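How I Cover a Tired Tabletop With Marble Film

My kitchen table had rings on it from every mug we own, so in December I gave in and learned how to cover it. If you can wrap a present, you can do this!

First, clean the top like you mean it. Dish soap, then rubbing alcohol, and let it dry. Crumbs turn into bumps later (ask me about the sesame seed). Next, measure both ways and add a couple of inches on each side. I bought a piece 218 cm long and had plenty left over for a tray.

Pick your pattern with a bit of care, too. I love a busy one with dark veins on a pale background, since a crooked seam gets lost in all those lines.

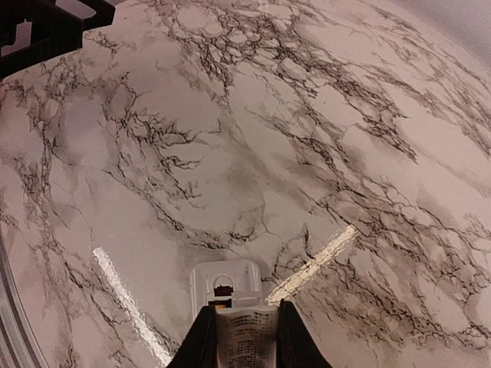 Now peel back just a few inches of the backing, line up one short edge and press it down. Work slowly toward the far end, pulling the backing with one hand and smoothing with a felt squeegee in the other, always from the middle out. Got a bubble? Lift and lay it again, or prick it with a pin and push the air out.

For the corners, warm the film with a hair dryer until it goes soft, stretch it under and trim with a fresh blade. Mine took an afternoon, with one long coffee break before the last corner.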